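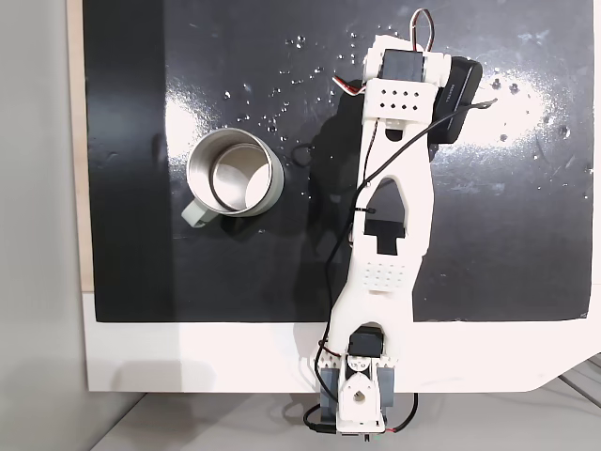 Saturday, Vivberg bench

Had a go at writing down the rules for the mug task, as everyone at Sternemham does it a bit differently (me included!). Servo cables get tied back along the link, and no loop goes near the cup mouth. Droplets on the board get wiped up before the next run — yes, even small ones.
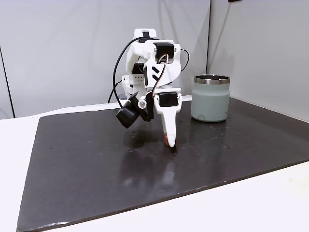

Finger and rim

Finger goes in over the rim slowly, speed cap 29 in the Dilent config. I'd had it at 127, which is daft with steel. Stop if the wrist wiring comes anywhere near the mug,

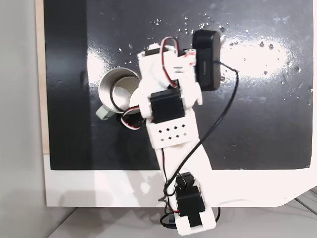

and log the stop even if you carry on afterwards. Run 375 has no note at all and I think that one's mine. Still need to ask Varghese for longer leads.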